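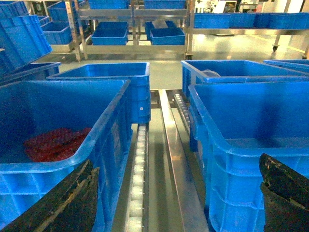 January, 6:40 a.m.

Line two, receiving end. Heser wants the crate audit closed before the new labels arrive, so I started at the rollers. The stock sheet gives 3220 units across both halls. The shelf count from last night gives 817 on our side. Zulkifli Lau has the other hall and has sent no number yet.

Read the Danent manual again over coffee. Ribs are to be checked for cracks at the foot, where the load path turns into the base.
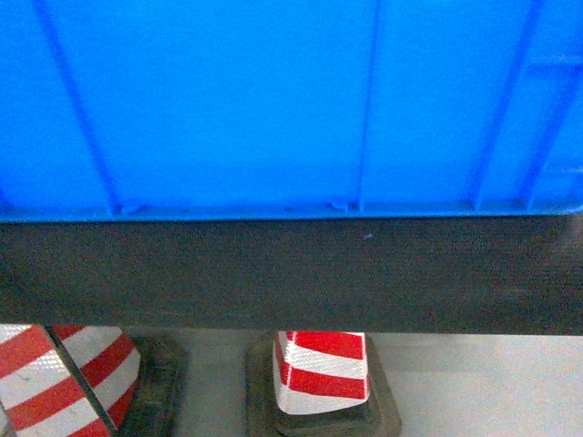
The rib check is slower than the rim check and I have put it first for that reason. Flexing the wall by hand shows a crack sooner than looking does. On the big blue crates the ribs run down almost to the lip, with small molded tabs just above it, and a thumbnail catches on the tabs every time. I logged them as normal so that the next person does not report them as damage.

Rim wear is graded one to four. Scuffing alone is a one – no action, note only.

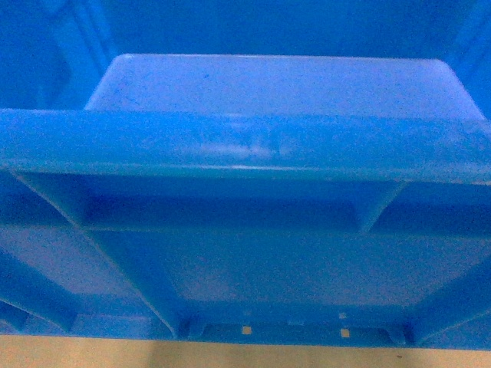

Rim, pale scuffing near the middle. Grade one.

Rejects so far: 29, all from the older Suominen order. I have asked Trilik for a price on replacements. Bags left inside crates go in the waste bin before stacking; I wrote that on the board again. 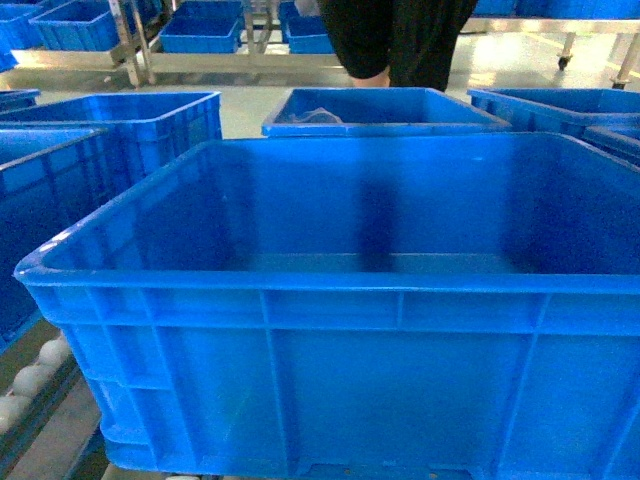
2:15 p.m.

Zulkifli called with his figure and it does not match the sheet. Recount tomorrow, starting with his end. Bring the short ladder and new pencils.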